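The arm came secondhand, and its owner had it running in the Flemeck shared workshop within a month. He calls the build Gellero. So far it has cost him $2,600, most of it for the arm and the gripper.

"I wanted a job with soft parts," he said. "Blocks are easy. A bun changes shape when you touch it."
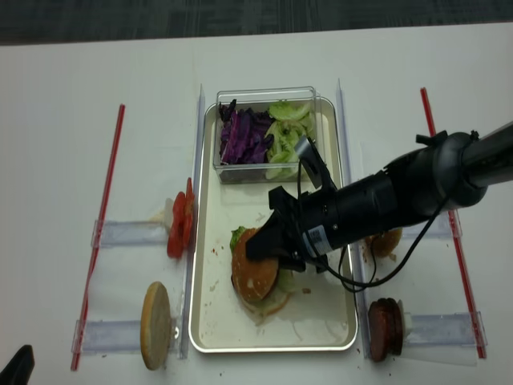

The clear acrylic holders took longer than the code. He cut them on the workshop's laser and went through up to 70 test pieces before he liked the angle. "If the patty leans wrong, the fingers miss it."

He has logged 214 runs. Lettuce is still the worst part, he said, and he plans to try new fingertips before October.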